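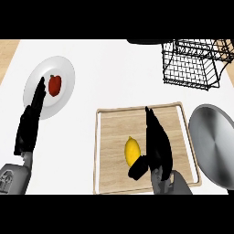
Kitchen Table scene in Moltby: pepper on the plate, lemon on the board.

Moltby Kitchen Table – simulation kit for two-arm manipulation

Moltby is a simulation kit for teams that train and test two-arm robots on household tasks. Kitchen Table is the first scene pack most customers open. It loads a tabletop, a pair of arms and a set of kitchen objects, and it runs on a single workstation. You can drive the arms by hand through a teleoperation rig, replay recorded episodes, or connect your own policy and let it run.

The kit is made by Wedia and sold on its own or as part of the Stuldale bundle. This page covers the standalone version.

What the pack contains

The scene is built around a white tabletop with a wooden floor behind it. Objects included:

Round plate
Cutting board with raised rim
Metal cooking pot
Black wire basket
Red bell pepper
Lemon

Every object has a collision model and a visual model, stored separately. You can replace the visual model without touching the contact behavior, and the other way round. Masses and friction values sit in one plain text file per object. If you need a heavier lemon, change the number and reload the scene. There is no rebuild step.

Start positions can be fixed or randomized. The randomizer takes a region for each object, a rotation range, and a minimum gap to the nearest neighbor. A fixed seed gives you the same layout each time, on any machine running the same release.

Tasks

The pack ships with 6 tasks. Each one has a written instruction, a success check and a time limit. They are:

Move the pepper from the plate to the basket
Move the lemon from the board to the pot
Move the lemon and the pepper to the basket, one in each hand
Swap the lemon and the pepper
Put the plate on the board
Clear the board

Success checks look at final position and at whether the object has been released. An arm that is still holding the lemon inside the pot does not pass. You can loosen this in the task file, but the default scores will no longer be comparable with other users' scores.

The two-hand tasks take the most time to learn. Both arms have to be in working position at once, and a policy that has only seen one arm move will often leave the other parked. We suggest starting with the single-object tasks and adding the third one when those are stable. 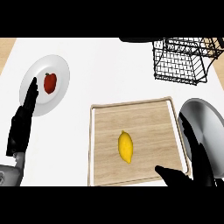
Same table, with the right hand between the cutting board and the pot.

Recorded episodes

A license includes 419 teleoperated episodes recorded on the Kitchen Table scene. They were collected in October by operators at Leinonen, who also did the review pass. Failed attempts are kept and labeled as failed. Some users filter them out, some train on them with a separate tag – the loader supports both.

Each episode stores joint positions, gripper commands, object poses, contact events and rendered camera views. The rendered views use a wide picture with black bands at the top and bottom so that they match the input size most vision models expect. If your model takes another shape, re-render from the stored states. Rendering does not change the physics.

Task instructions are attached to each episode as text. There is one main wording and several alternates for each task. Alternates were written by people who had not seen the main wording, so they vary more than you would get from swapping synonyms.

Requirements

Linux workstation with a supported graphics card
Python environment, set up by the installer
Disk space for episodes and renders
Network connection for license activation only

Windows is supported for replay and viewing. Training and batch rendering are Linux only for now.

The teleoperation rig is not included. Moltby accepts input from any device that can publish joint targets, and sample configurations for three common rigs are in the installer folder. A keyboard mode is there too, mainly for checking that a scene has loaded properly. You would not want to collect data with it.

Speed

On our reference workstation, with both arms active and camera rendering off, the physics runs at 2000 steps per second. With rendering on, the same machine delivers 63 pictures per second from a single camera view. Adding views brings that down. Batch mode runs several copies of the scene side by side and is the better choice for evaluation runs.

Known limits

Objects in the pack are rigid. The pepper does not dent and the lemon cannot be cut. Soft contact is planned for a later release, but we have no date to give.

The pot and the basket are close to the right-hand side of the table in the default layout, and from the default camera the pot runs past the picture border. Move the camera back, or use the overhead preset, if your model needs to see all of it.

Thin wires are expensive to simulate. The basket uses a simplified collision shape, so a fingertip that would fit between two wires on a real basket will stop at the surface here. For placing objects inside the basket this makes no difference. For grasping it by the wires it does – use the detailed collision file, which is slower.

License and support

Licenses are per site and run for a year. Scene files, task files and episodes stay usable after the license ends. Updates and support do not. University groups can ask for the teaching license, which covers the same material with a limit on batch copies.

Support is by email, and the person answering is usually Urho Niskanen, who wrote the task checks. Please include your release number, the seed and the task file with any report. A report without a seed takes much longer to work through.

Changes in the current release, Sat 3 June

Fixed a case where the lemon could pass through the rim of the board at high speed
Added the overhead camera preset
Swap task: time limit raised
Loader no longer drops the last contact event of an episode
Alternate instructions corrected for the plate task

To upgrade, run the installer over the existing folder. Edited object files are kept and the new defaults are saved next to them.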